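Steamed buns come out wrinkled and a bit gummy on the bottom, what am I doing wrong?

Posted in Baking & Dough by Maham Bajwa
4 January 2018

Hi everyone, long-time reader and first-time poster, so please be gentle with me! I got it into my head over the holidays that I would learn to make plain steamed buns, the soft white kind my neighbor used to bring over when I was little, and I have now made them 5 times with what I can only call mixed results.

The dough itself seems fine. I use all-purpose flour, a little sugar, instant yeast, warm water and a spoonful of oil, and I knead it by hand until my arms give up. It rises nicely, I shape the buns, I let them sit again, and they look so lovely going in that I get my hopes up every single time. Then I lift the lid and within a minute they shrink and go wrinkly like fingertips after a long bath. The bottoms are sticky too, and leave half of themselves behind on the tray.

I steam them over a full boil for 12 minutes and take the lid off right away because I can't stand waiting. My pot is a hand-me-down with a flat metal lid. My mother-in-law is visiting in April and I would dearly love to put a plate of these in front of her without having to apologize for them. Any help at all would be so welcome.

Thank you!

3 replies

Puspita Ginting

Oh, I feel for you, Maham, I made wrinkled buns for the better part of a year before somebody set me straight. It sounds to me like you have two separate troubles, so let me take them one at a time (and forgive me if I go on a bit, I do love talking about this).

The wrinkling is very likely the lid. When you turn off the heat and whip the lid off, the cold air hits the buns while the insides are still full of steam and hardly set, and down they go. Turn off the burner, leave the lid where it is for 5 minutes, and then tip it open just a crack for another minute or two before you take it off completely. I know the waiting is awful. Go and wash the mixing bowl.

I would also bring the heat down. A full rolling boil is too fierce for small buns, and they puff up faster than the dough can hold. Medium, with a steady stream of steam coming out, is plenty. And check your second rise, too. If it goes on too long the dough is worn out before it ever sees the pot. Pick one up — it should feel light for its size, and when you press the side gently it should come back slowly.

Then there are the sticky bottoms, and those come from water collecting under the bun. Little squares of parchment, one under each, will sort out most of it. A damp cloth works too but you have to peel the buns off while they are hot, and that takes tough fingers. Give them plenty of room as well. I would sooner do a small batch twice than crowd the tray and end up with one big bun.
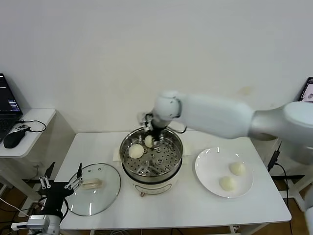
Two buns on a perforated tray, with space between them.

One more thing, about that flat lid. The steam gathers on it and drips straight down on your buns, and every drip leaves a dimple or a gummy spot. Tie a clean dish towel around the lid with the corners knotted up on top, well clear of the flame, and the cloth will catch it. If you ever come across a domed lid at a yard sale, grab it!

Rainer Hamann

Lower heat. Also weigh your flour if you aren't already, cups are all over the place.

Nuno Baptista

Puspita has covered nearly everything, and I agree with all of it except that I am not so sure about the second rise. In my kitchen the trouble was always too little, and the buns came out small, tight and a bit yellowish in patches. My house sits at 69 degrees in winter and dough takes its sweet time in here. I put the shaped buns in the cold oven with a pan of hot water on the rack below, which gets it up near 80, and they are much happier for it. So if yours are heavy as well as wrinkled, try going longer before you go shorter.

Knead a second time after the first rise, too. Really press the bubbles out, until the surface is smooth. Any big bubble left near the skin will sink when it cools and you will blame the lid for it.

And don't throw out the wrinkled ones, Maham. Slice them, fry them in a little butter until they are brown on both sides, and have them with jam. My kids ask for those on purpose.

Maham Bajwa

Thank you all so much! I tried the towel and the waiting last night and the tops were nearly smooth, I could have cried. The bottoms are still a little tacky, but I was out of parchment and used a cabbage leaf, so that may be my own fault. Will try Nuno's oven trick next, our kitchen is freezing.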